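更正栏应当有版本号

地方报纸的网站改稿,多数情况下不留痕迹。标题换了,数字换了,引语删了半句,页面上的时间戳仍然是首次发布的那一个。读者上午看到一个版本,晚上看到另一个版本,两者共用一个网址。我认为这种做法应当停止,替代方案在技术上并不困难,成本也比编辑部通常估计的低。

先界定范围。本文讨论的是发布之后的改动,包括事实更正、补充、删减和改写标题。发布之前的审校流程不在讨论之内,评论区管理也不在讨论之内。另外,本文所说的“更正”采用宽定义:凡是改变了一句话真值的改动,都算更正,无论编辑部内部把它叫作“润色”还是“更新”。

我从去年12月开始,对《Postcombe纪事》网站的新闻栏目做了定时抓取。方法很简单:每篇稿件发布后每隔八小时取一次正文,去掉导航、广告和相关阅读,对剩余文本做逐字比对。抓取结束时共得到3724篇稿件。其中217篇在发布之后发生了改变真值的改动,附有更正说明的是33篇。

这组数字需要附带几条限制。第一,抓取间隔为八小时,间隔之内的来回改动无法识别,217是下限。第二,真值是否改变由我一人判断,没有第二名标注者,边界情形一律按“未改变”处理。第三,图片说明和信息图不在比对之列。即便如此,33与217之间的差距也很难用标注误差来解释。

改动的类型分布并不出人意料。最多的是姓名和职务,其次是金额和日期,再次是引语归属。引语归属一类最值得注意,这类错误把甲说的话安在乙的名下,对当事人的影响最直接,而在我的样本里,它附有说明的比例最低。原因可能在流程上:姓名写错通常由当事人来信指出,来信进入读者事务邮箱,邮箱有专人登记;引语归属往往由记者本人事后发现,记者直接进后台修改,不经过任何登记环节。

也就是说,更正说明是否出现,取决于错误从哪个入口进来,与错误的严重程度关系不大。这是一个系统设计问题,单靠强调责任心解决不了。
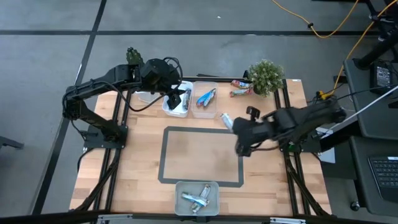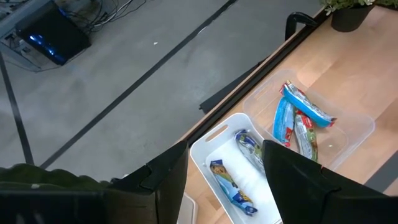
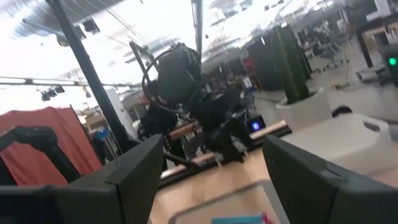
浅色木桌与黑色机械臂

编辑部反对公开改动记录,常见理由有三条,逐条讨论。

第一条理由是读者不关心。支持者一般会引用更正页面的点击量,点击量确实很低。但点击量衡量的是浏览行为,更正记录的用途是备查。判决书的附录、药品的批次记录、桥梁的检修档案,平时也少有人看,没有人据此主张取消。一份记录的价值体现在需要它的那一次,平均每日访问量不是合适的指标。

第二条理由是会损害信誉。这一条假定读者看到更正就会降低信任。短期内可能如此,我不否认。问题在于比较的对象选错了。应当比较的是“读者看到报纸主动更正”与“读者自己发现报纸悄悄改过”两种情形。存档工具已经相当普及,截图更是人人都会,第二种情形的发生概率只会上升。编辑部若把策略建立在不被发现的前提上,这个前提每年都在变弱。

第三条理由是工作量。这一条我最重视,也是三条里唯一可以用工程手段处理的。目前多数内容管理系统在后台本来就保存修订历史,编辑每按一次保存,系统就多一条记录。缺的是两样东西:一是把其中一部分记录推到前台的规则,二是在保存时要求填写原因的字段。

Bethel Zeleke在《Fellberg晚报》负责读者事务,去年和我就这个字段争论过几封邮件。她的意见是,必填字段会被敷衍,编辑会填“修改”二字了事,久而久之与没有一样。这个批评成立。自由文本的必填项在任何行业都会退化。我的修正方案是改用选项:事实更正、补充信息、语言修改、法律原因。选前两项和最后一项,系统自动在文末生成一条说明,附时间和被替换的原句;选语言修改,前台不显示,但后台随机抽取一部分由另一名编辑复核。法律原因一项可以不显示原句,只显示“此处有删节”。

她还提出,突发新闻在最初几小时内改动极密,每次都生成说明,文末会比正文还长。这一点我部分接受。可以给突发稿件设一个“进行中”状态,在该状态下不逐条生成说明,但页面顶部必须标明稿件仍在变动,并显示最后修改时间。状态解除以后,此前的改动合并为一条摘要,之后的改动按普通稿件处理。需要防止的是状态永不解除,所以应当设自动到期,延长须由值班编辑手动确认。

至于版本号的形式,我主张用整数,从1开始,每次前台可见的改动加1。有人建议仿照软件,用小数点区分大小改动。我不赞成。软件的版本号面向开发者,小数点后各位的含义有约定可循;报纸读者没有这种约定,1.2和1.3的差别对他们毫无信息量。整数的好处在于引用。一篇论文、一份诉状或者另一家报纸引用该稿时,可以写明是第几版。现在的引用格式只有“访问日期”一项,而访问日期指向的内容并不唯一。

标题需要单独说明。很多网站对同一篇稿件同时投放几个标题,按点击率淘汰。这种测试期间,不同读者看到的标题不同,严格说来并不存在“原标题”。我的意见是,测试可以继续做,但所有投放过的标题都应列入版本记录。如果某个标题不便公开列出,那么它本来就不应当投放。标题对读者判断的影响不低于正文首段,相当一部分读者只读标题,把它排除在更正制度之外没有道理。

转载是另一处漏洞。《Postcombe纪事》的稿件会被若干网站全文转载,原站改了,转载站不会跟着改。我抽查过几篇有更正说明的稿件,转载页面大多仍是旧文。版本号在这里有一个附带用途:转载方只需定期比对一个整数,就能知道手上的文本是否过期。Cluseck提供的稿件分发接口已经有可供自定义的字段,把版本号放进去不需要修改协议。转载方收到新版本后是否更新,是合同问题,可以在续约时写明期限。

费用方面,我只能给出构成,给不出总额,各家系统差异太大。前台模板改动是一次性的。原因选项属于表单配置,多数系统不必写代码。抽样复核是持续成本,取决于抽样比例,比例可以从很低开始,视复核中发现的误选率再调整。真正难以估计的是历史稿件。我的建议是不追溯,从启用之日起执行,旧稿统一标注“本稿发布于版本记录启用之前”。追溯既无必要,后台的旧记录也往往残缺,硬要补齐只会制造新的错误。

有一种折中方案在业内流传较广,即只公布“重大更正”,由主编裁量何为重大。我认为它比现状好不了多少。裁量权集中在与稿件有利害关系的一方手里,标准又不公开,外部无从检验。我样本里那33条说明,大体就是裁量的产物:金额改动有说明的,也有没有说明的,错得多的未必有,错得少的未必没有。看不出规则。

Lâm写过一篇反驳,认为更正制度的重点应在发布之前,把人力放在事后记录上是本末倒置。如果人力是固定的,而且两者争用同一批人,这个论点有力。但原因选项占用的是改稿人自己的几秒钟,并不抽调审校。况且审校岗位削减之后,错误进入发布环节的数量会上升,事后记录恰恰是唯一能度量这一上升的数据来源。一家报纸若想论证应当恢复审校岗位,手里最有用的材料就是按月统计的更正数。没有记录,论证只能依靠印象,而印象在预算会上通常不起作用。

我的抓取脚本仍在运行,间隔不变。下一步打算把图片说明纳入比对,难点在于各栏目模板里说明文字的位置不一致,需要逐个处理。标注者仍然只有我一人,愿意参与复核的读者可以来信,届时先用一批已标注的稿件测一致性,再分配新稿。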